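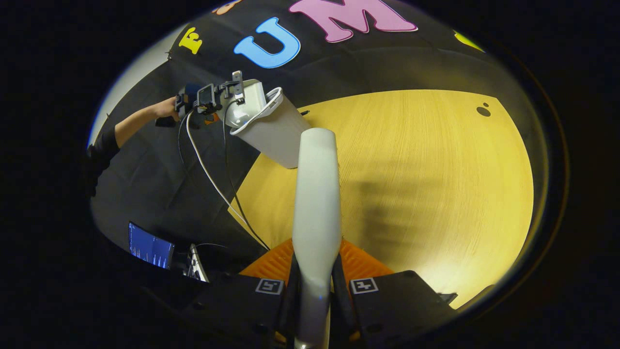
Apostrophes and Hyphens: Frequently Asked Questions
Prestard Writing Center
Last reviewed 22/04/2021

Where does the apostrophe go when a plural noun already ends in s?

Place it after the s and add nothing further: the teachers' lounge, the students' essays. When the plural does not end in s, add an apostrophe and an s: the children's books.

How should I form the possessive of a name ending in s?

Both James' and James's are found in print. The Center asks for James's in all submitted work. Whichever form an outside publisher prefers, it must be used the same way throughout.

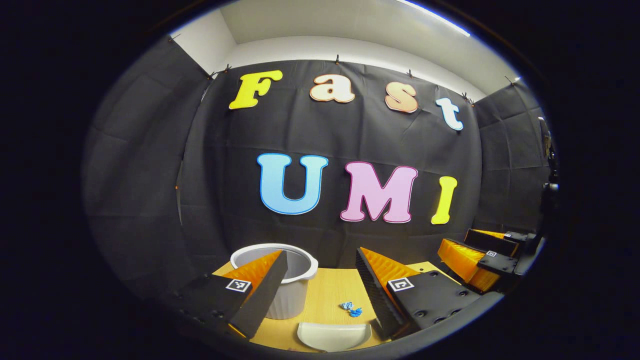

Is "it's" ever possessive?

No. "It's" stands for "it is" or "it has." The possessive is "its," as in: The committee changed its rules in February.

Do decades take an apostrophe?

Write the 1990s, with no apostrophe before the s. An apostrophe may replace the missing figures - the '90s - but should not appear in both places.

When is a compound adjective hyphenated?

Hyphenate it when it comes before the noun: a well-known author, a 200-word summary. Leave it open after the noun: The author is well known. Adverbs ending in -ly are not followed by a hyphen, so write "a carefully edited draft." 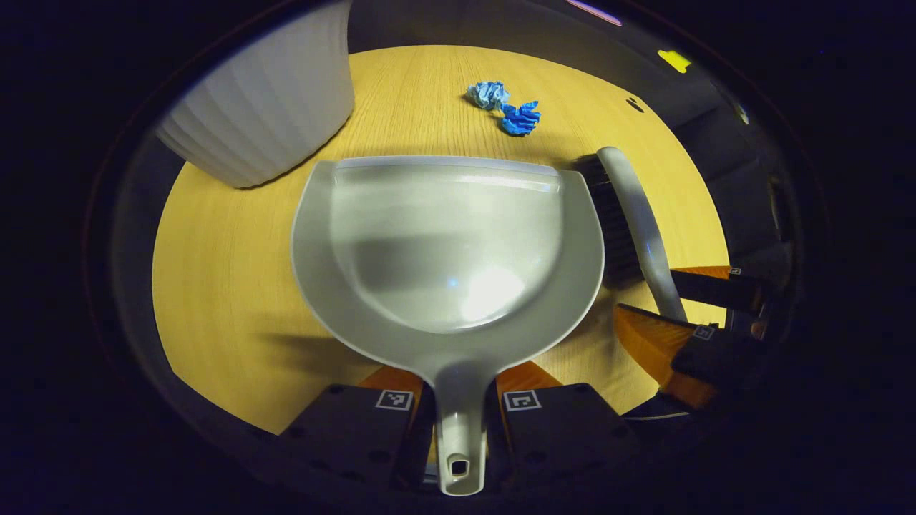
Are compound numbers hyphenated?

Yes, from twenty-one through ninety-nine when spelled out. Figures such as 26 and 114 need no hyphen when they stand alone.

May I follow a different style guide?

Students enrolled in a course should follow the guide named by the instructor. All others should use Section 6 of the Prestard handbook.

Whom may I contact with a question not covered on this page?

Questions may be sent in writing to Eleri Owen, Writing Center. Please include the full sentence - a single word or phrase is often not enough for a reply.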